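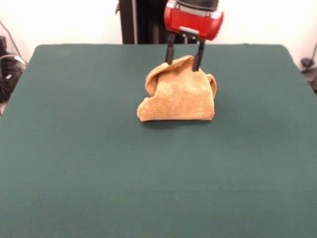

夹爪落到毛巾上方，两指之间是被收拢起来的一道布脊。

布拉图的数据采集间在二楼走廊尽头，门上没有牌子，只贴了一张“采集中请轻关门”。项目叫Brodeo，做的事说起来很简单：让机械臂学会把一块揉成团的毛巾摊开、对折、放好。负责采集的这位工程师在Besura工作了四年，前两年做工业分拣，后来转过来做布料。他同意谈谈这份工作，条件是不写名字，理由是“这活是一组人干的，写谁都不合适”。

我们从最基本的问题谈起：一天到底在做什么。

“早上八点半开机，先回零，再做一遍标定检查，然后把毛巾往桌上一扔，开始录。”他说，“一条示范就是从毛巾扔下去到操作员松开手柄为止。录完了打个标签，成功、失败或者作废，再扔，再录。一天下来就是这个循环。”

示范由人来做。操作员坐在桌子一侧，手里握着一套遥操作手柄，手柄怎么动，机械臂就怎么动。系统同时记下几路图像、各关节的角度、夹爪的开合量，还有手柄发出的指令。训练的时候，模型看到的是图像和关节状态，要学的是下一步该往哪里走。

手柄是从Triron买的，机械臂和夹爪由Besura自己装配。他说最初打算连手柄也自己做，做了两版，握久了手腕疼，就放弃了。“操作员一天要握好几个小时，手一疼，动作就变形，变形的动作录进去，模型也跟着学。这个钱不能省。”

为什么从毛巾开始？

他说选毛巾有几个考虑。毛巾不怕夹，不怕摔，便宜，坏了就换。更主要的是它每次扔下去形状都不一样。“你拿一个盒子，放在桌上无非是位置和朝向的问题。毛巾没有固定的形状，一个角可能压在最底下，边可能卷着，也可能哪个角都看不见。抓哪里，得先看明白。”

这类布料还有一个麻烦，就是表面的毛圈。毛圈让布面看上去斑斑点点，褶皱的阴影和毛圈自己的纹理混在一起，图像里哪里是边、哪里是折，有时候人也要看一会儿。他们试过先用光面的布，模型学得快，换成毛巾以后几乎要重来。后来干脆把毛巾作为主要材料，光面布只占很小一部分。

“有人建议我们用带花纹的毛巾，说有花纹容易分清正反。我们没采用。用户家里什么毛巾都有，你不能指望每一块都给你提示。素色的难，那就先学难的。”

第一抓

谈到具体动作，他花了最多时间讲第一抓，也就是夹爪第一次碰到布料的那一下。

“毛巾成一团的时候，不用急着找角。先从最高的地方夹住，提起来，让它自己垂下去。重力会帮你把大部分褶子打开，这时候再去看角在哪里，就容易多了。”

他说新来的操作员多半有相反的习惯。人用手叠毛巾时，会用手指去拨、去捻，从一堆布里把角翻出来。两根直直的手指做不了这些。夹爪只会张开、合上，加上手腕的转动，拿人手的办法去用它，结果就是在布堆上反复戳。

“所以培训的头一件事是忘掉自己的手。你得想，如果我只有两根筷子，而且感觉不到轻重，我会怎么做。”

感觉不到轻重，是因为目前这套手柄没有力反馈。夹爪压到桌面，操作员手上没有任何感觉，只能靠看。下降的速度因此有严格要求：接近布料之前可以快，靠近之后必须慢，指尖碰到布以后再往下压一点，然后合拢。压得太浅，只夹到几根毛圈，一提就滑；压得太深，指尖顶在桌面上，臂会报过载，停下来，这一条就作废了。

桌面铺成绿色也和这件事有关。他说早先用的是白色桌面，浅色毛巾放上去，边缘在图像里几乎看不出来，操作员看着屏幕判断深浅，经常出错。换成深绿色的哑光面以后，反光少了，布和桌面的分界也清楚。另外表面稍软一点，指尖偶尔压重了，也不至于马上触发保护。

“当然这里面有个问题，模型会不会只认识绿桌子。会的。我们在另外一个工位上换过桌面测试，成功率掉得很明显。所以第二阶段要换背景，换灯，换桌子。第一阶段先求稳定，把动作学会。”

夹几层

第一抓还有一个细节，是夹住了几层布。

毛巾堆在一起，从顶上夹下去，可能夹到一层，也可能夹到两三层。夹到一层，提起来布会散开；夹到好几层，提起来还是一团，只是换了个方向挂着。从正面看，这两种情况在提起之前差别很小。

“我们专门讨论过，夹了多层算不算失败。最后定的是不算。操作员可以提起来，看见没散开，放下，换个地方再夹。这一整段都留着。”

他解释说，如果只保留一次就夹对的示范，模型没有见过夹错以后的样子，等它自己夹错了，就不知道该怎么办。早期的版本就有这个毛病：提起一团没散开的毛巾，照样往下走对折的动作，最后把一个布团很认真地放在桌子中间。

“看录像的时候大家都笑，笑完了去查数据，发现里面一条补救的例子都没有。操作员太想做得漂亮了，夹错了就按作废重来。是我们的规则没定好，怪不到他们。”

规则改过之后，重试被写进了采集手册。手册里对重试有几条要求：放下时要让布落在桌面中部，不能拖到边上；松开以后夹爪要抬起来，让相机能看清布的新形状；停顿不能太长，停顿时间长了，模型会学会发呆。

“这个是真的。”他说，“操作员犹豫的时候手不动，录下来就是一段静止的数据。静止的数据多了，模型走到类似的地方也停，有时候停住就不走了。我们现在训练前会把长时间不动的片段裁掉，但裁得太干净也不行，有些停顿是在等布晃完，那个要留。”

怎么区分？他说目前靠人看。停顿时布还在晃，留；布和夹爪都不动，裁。写过一个自动判断的脚本，对悬在空中的布还算好用，对摊在桌面上的布常常判断错，最后还是由人复核。

扔毛巾的规矩

每条示范开始前，毛巾要重新打乱。这一步听起来最随意，规定反而改得最多。

一开始没有规定，谁录谁扔。过了一段时间他们把起始画面排在一起看，发现每个操作员都有自己的扔法。有人习惯捏着中间提起来再松手，落下去总是一个小山包；有人习惯甩一下，落下去总是半摊开的长条。还有人扔完会下意识地整理一下，把垂到桌沿外面的角拨回来。

“拨这一下就很要命。等于你替机器做了第一步，还没录进去。”

现在的做法是，工位旁放一张打印的清单，上面写着这一轮用哪种扔法：团起来放下，从一个角提起后松手，对折以后揉一下，翻面，等等。操作员照着顺序做，扔完手就离开桌面。落到桌沿外面也不许管，除非整块掉到地上。

位置也要变。靠近里侧的、靠近操作员一侧的、偏左偏右的，都要有。他说里侧的示范一度偏多，因为机械臂装在那一边，毛巾放得近，操作起来顺手。到了靠外的位置，臂要伸得很开，手腕的角度受限制，操作员不爱录，数据就少。模型上线测试，果然在靠外的位置表现最差。

“采数据的人会自然而然地选容易的做，这不是态度问题，人就是这样。你得用清单逼着自己。”

数量

Brodeo第一批完整的数据是199条示范。问他这个数字怎么来的，他说原计划录到整数，最后一条复核时发现有一路图像没有存上，删了，也没有补。

“199条能训练出一个会动的东西，仅此而已。它知道要往毛巾那边去，知道要夹，知道夹完要提。至于夹得对不对，看运气。”

他不愿意多谈后来的总量，只说量的增长没有外面想的那么重要。有一次他们对比过，从同一批数据里挑出90条，尽量让起始形状各不相同，训练的结果比用全部数据还好一些。剩下那些并没有错，只是太像了，像到模型把那几种形状当成了世界的全部。

“从那以后我们每次开会先看分布，再看条数。条数好看，分布不好看，就不算完成。”

一个班次的目标是32条合格示范。这个数定得不高。他说定得高的时候试过，操作员完得成，可是到了下午动作明显变快变糙，下降不减速，松手之前不等布稳定。复核的人退回一批，第二天再补，总的算下来没有多录。

操作员每录一段时间要休息，休息时离开工位，不许坐在原地看手机。这一条是操作员自己提的。遥操作很费眼睛，看屏幕里的手指和布的距离，看久了会失去判断，自己又察觉不到。换一个人来坐，第一抓的成功率立刻不一样。

谁适合做操作员

他们招过会打游戏的，也招过在洗衣厂做过的。他原以为会打游戏的上手快，确实也快，头几天动作很流畅。洗衣厂来的起初很慢，但是看布看得准，知道哪里提起来会散开，哪里提起来是死结。一个月以后两边差不多，又过了一段时间，洗衣厂来的示范质量更稳定。

“手柄谁都能学会，看布要看很多年。现在我们让有经验的人带着看录像，暂停在夹爪碰到布之前，问新人会夹哪里，为什么。然后接着放，看布是怎么垂下来的。这个训练比多握几个小时手柄有用。”

我问，不同的人做法不一样，会不会让模型糊涂。

他说会，这是采集里最难平衡的一件事。同样一团毛巾，一个人从左边夹，一个人从右边夹，两种都对。模型如果把两种平均一下，就会去夹中间，而中间可能恰好是不该夹的地方。他们现在用的训练方法对这种情况有一定的容忍度，不会简单取平均，但数据里的风格太杂，学起来还是慢。

手册里于是规定了一些优先顺序：有明显最高点的，夹最高点；没有最高点的，夹离机械臂近的那条边；看得见一个完整的角的，夹角。只规定第一抓，后面的动作留给操作员自己处理。

“规定太死也不好。我们试过把全程都规定下来，录出来的数据很整齐，模型在整齐的情况下表现很好，布稍微歪一点它就不会了。”

设备的脾气

谈到设备，他说得比较随便。线是最大的麻烦。机械臂动起来，线跟着动，时间长了插头会松，某一路信号偶尔断一下，屏幕上看不出来，回放时才发现少了一段。现在每个班次开始前要检查一遍接头，录的过程中软件会盯着各路数据的时间戳，差得太多就提示。

相机固定以后不许碰。有一次打扫卫生，支架被碰歪了一点，肉眼看不出，那天的数据和前面的对不上，模型用了以后夹取位置整体偏到一边。查了两天才查到原因。如今每天早上拍一张空桌面，和基准图比对，偏了就重新标定，前一天的数据也要回头看。

夹爪的手指换过几次。原来的指尖更宽，夹毛巾很牢，但是插不进褶子里，常常把布往前推。改细以后容易插进去，夹薄布又不够牢。现在这一版他算满意，说是“各让了一步”。每换一次手指，旧数据还能不能用就要重新讨论。他的经验是，形状差得不大可以混用，但要在标签里注明，万一以后出了问题能分开查。

标签与复核

示范录完，操作员打第一遍标签。复核由另一个人做，看的时候不知道第一遍打的是什么。两遍不一致的，拿到小会上讨论。

争议最多的是“折好了没有”。对折以后两条边差多少算对齐？有人觉得一指宽可以，有人觉得不行。后来他们拿自己家里叠的毛巾量了量，发现比标准要求的还歪，就把标准放宽了。

“我们要的是能放进柜子里的毛巾，又不是拿去展览。标准太严，操作员会在最后一步反复调整，扯来扯去，数据里全是这种小动作，模型学会了没完没了地扯。”

作废的数据也不删，单独存放。Soltani是他们内部的数据管理工具，最初只是一个存文件的目录加一张表，后来加上了回放、筛选和版本记录。作废的示范都要写原因，过载、掉线、误触、毛巾落地。隔一阵统计一次，某种原因突然变多，通常说明设备或者流程有地方出了毛病。过载变多的那次，查出来是桌面的垫子移了位，有一角翘起来。

模型自己做，人来接

目前的工作已经从纯粹的人工示范，转到一部分由模型先做。模型控制机械臂，操作员握着手柄在旁边看，看到要出错就接过来，做完补救，再交还。接管的那一段数据单独标记，训练时给的权重更高。

“这种数据最值钱，因为它正好落在模型不会的地方。人从头到尾自己录，录到的都是人会遇到的情况；模型出的错，人平时根本不会犯，你想录也录不到。”

接管的时机也要学。接得太早，模型本来可以自己纠正，被打断了；接得太晚，毛巾已经被推到桌沿，只能重来。给操作员的说法是，夹爪明显朝着错误的地方去了再接，只是慢或者有点歪，就让它继续。

有的操作员不太喜欢这种方式，觉得盯着看比自己动手更累，这一点他承认。自己动手时注意力跟着动作走，看别人动手要一直绷着。所以这类班次的时间安排得更短，和普通示范穿插进行。

现在做到哪一步

问到模型目前的水平，他没有给成功率，说不同的起始形状差别太大，给一个总数没有意义。能说的是，从顶上夹起、提起散开这一步已经比较可靠，大多数时候一两次就能完成。找第二个角仍然是弱项，尤其是那个角卷在里面，或者背向相机的时候。放下时控制褶皱也不够好，布落到桌面上常有一条斜的皱痕，需要再拉一次。

布料的种类接下来要扩大。小方巾已经开始录了，浴巾还没有，因为一只夹爪提起来，下半截还拖在桌上，单臂做不下来。双臂的工位正在搭，两只臂之间怎么避让，遥操作时一个人能不能同时管两边，都还没有定论。他倾向于一个人操作，两个人配合起来总有先后，录出来的动作像是在互相等。

谈话结束前，我问他自己还录不录。

“每周录一个班次。不录的话，过不了多久就会提出一些操作员根本做不到的要求。”他说上一次轮到他，有两条被复核退了回来，原因都是下降太快。

他看了一下时间，说下一轮该换扔法了，清单上写的是翻面。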